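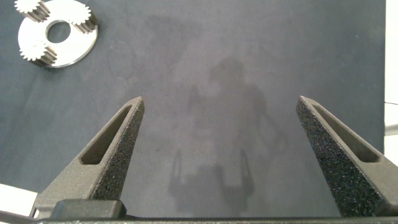

Looking after small gears and hand-cranked machines

Most of the household machines that come to the bench with a "broken" gearbox have nothing broken in them. Hand whisks, mincers, wall-mounted can openers, sewing machines and old kitchen scales all suffer from the same few things: old grease gone hard, a bit of grit between the teeth, or a screw that has worked loose. These can be put right at home with ordinary tools and an hour or so of patience.

Before you start

Clear the table and put down something dark and flat. Small bright parts show up well against it, and they don't roll as far as they do on bare wood or worktop. An old mouse mat will do for a clock or a whisk. For a sewing machine you need something larger.

Get three or four jam jar lids ready for screws. Put them in a row and fill them from left to right as you work, so that you can go back through them in reverse. If two screws look alike, still keep them apart. On the older Akmont mincers the two cover screws differ in length by only 2 mm, and the long one will crack the casing if it goes in the short hole.

Take the handle off first. It gets in the way, and people catch it with a sleeve.

Cleaning

Wipe off what you can with a dry cloth. Old grease that has turned brown and sticky will come away with a wooden cocktail stick run along between the teeth. Don't use a knife or a needle on brass, which marks easily.

For anything left, use a little white spirit on an old toothbrush, with the window open. Washing-up liquid and warm water is better for any part that goes near food. Rinse, shake, and dry at once with a hairdryer on the low setting. Steel teeth left to drain overnight will have rust on them in the morning.

Plastic gears should only be washed in soapy water. White spirit makes some of them go cloudy, and they can split later.

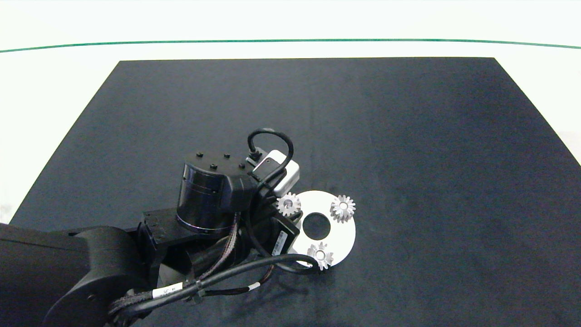
Lirkumska Repair Bench, Household Machines Team

Checking for wear

Turn each gear slowly between finger and thumb and look at the teeth against the light. They should all be the same shape. Teeth that have become pointed, like a shark's fin, are worn and will slip under load. One chipped tooth in a slow kitchen tool can often be lived with. In a sewing machine it can't, as it will throw the timing out on every turn.

Then fit the gears back dry and turn the machine by hand. It should go round without a tight spot. If there is one, mark the tooth with a pencil and see whether the tight spot comes back at the same place. If it does, look for dirt in the bottom of that gap. If it moves about, the spindle is more likely to be bent.

Greasing

Use less than you think. A smear the size of a grain of rice is enough for a whisk. Too much gets thrown out on to the casing and collects flour and dust.

Mincers, whisks and can openers need a food-safe grease. We keep a tub of Adugna at the bench, and a tub lasts for years in an ordinary house. Sewing machines take light oil on the spindles and grease on the gear teeth, unless the booklet says otherwise. Never use cooking oil on any of them. It goes to varnish.

Putting it back together

Do the screws up finger tight, all of them, then go round again with the screwdriver. If the cover won't sit flat, take it off and look. Forcing it is how most casings get cracked.
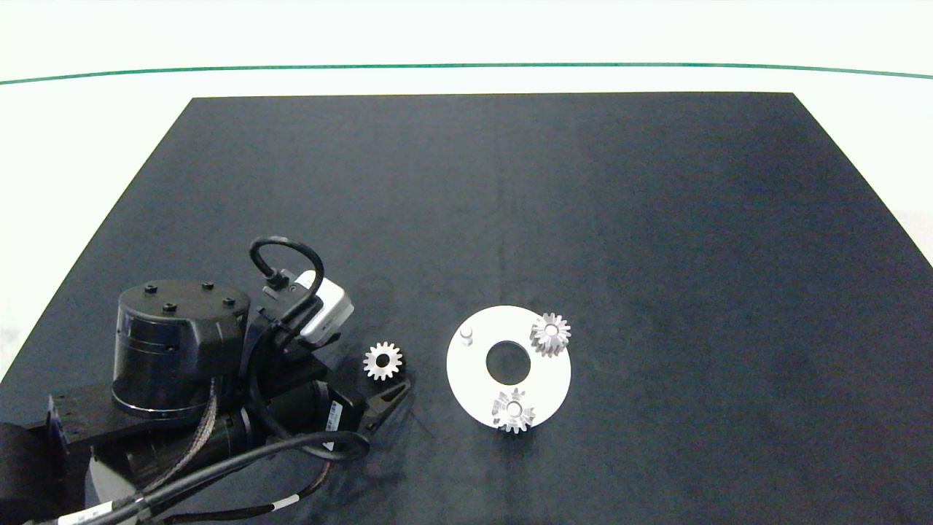 How often should the gears in a hand whisk be greased?
Once a year is plenty for a whisk that gets used every week. If it starts to squeak before then, clean it first and grease it afterwards.

Storing spare parts

Keep odd gears in a small lidded tin with a twist of dry rice in kitchen paper, and write on the lid what they came from. Beverley Entwistle sorts the donated ones on Tuesday evenings and is glad of anything labelled. Loose gears with no label mostly go for scrap.

Spares for Fletik scales are getting hard to find. The pinion from the model 548 fits most of the others in that range, but measure the spindle before you buy.

Rags with white spirit on them should be spread flat outdoors to dry before they go in the bin.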